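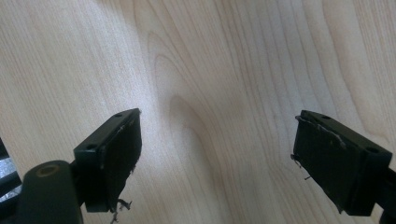

4.2 Home advantage and travel

The second question we asked of the schedule data was whether the distance a visiting team travels on game day changes the size of the home advantage. Earlier work on college basketball has mostly treated home court as a single fixed effect. In a conference where some teams share a city and others spend half a day on a bus, a single number hides a good deal.

The sample is the same as in Section 3: 1,423 men's games played between conference members, with neutral-site and tournament games removed. For each game we recorded the final margin, the road distance between the two campuses, the number of days since each team last played, and whether the visitors stayed overnight. The overnight variable was coded by Olszewski and Krajewska from travel sheets supplied by the athletic departments. Where a sheet was missing, we left the value blank and dropped the game from the models that use it. This removed 490 games, most of them from the earliest seasons, when few departments kept the sheets after the budget year closed.

Figure 4. Predicted home margin by road distance, for visitors arriving on game day (solid line) and visitors staying overnight (dashed line). Shaded bands are 95 percent intervals. Distance is on a log scale.

As Figure 4 shows, the home margin is nearly flat for short trips and rises once the trip is long enough that the team has to leave before noon. The rise is limited to teams that travel on the day of the game. For teams that stay overnight the line stays close to level, although the interval is wide at the far right, where there are few games.

We checked whether this could be a result of team strength. Better-funded programs can pay for hotels, and they also tend to win. Adding a season-level team rating to the model reduces the overnight effect but does not remove it. Adding a dummy for each visiting coach makes almost no further difference. We also fitted the model without Caltville, whose campus is farther from the rest of the conference than any other and whose home record is unusually good. The slope for same-day travelers becomes smaller without those games and keeps its sign.

Rest days matter less than we expected. Teams playing their second road game in 3 days did worse than rested teams, but the difference was small and was not stable across seasons. Dunstan (personal communication) suggests that coaches shorten practice between close games, which would offset part of the fatigue. We have no practice records and cannot test this.

Two limits should be kept in mind. First, road distance is only a stand-in for time on the bus. A trip through the mountains takes longer than the same distance along the interstate, and winter weather adds delays that we did not code. January games make up a large share of conference play, so some of what we call distance may be weather. Second, the choice to stay overnight is made by the team. A coach may ask for a hotel before a game he thinks is winnable, and the estimates in this section should not be read as the effect of assigning hotels at random.

Attendance is the other usual explanation for home advantage. Gate counts were available for 22 of the seasons-by-team cells with the longest trips, which is too few to model alongside distance. In those cells the correlation between attendance and home margin was weak. Sqalli and Wysocka take up attendance in more detail, using a larger set of gate records, and we return to their results in Section 5.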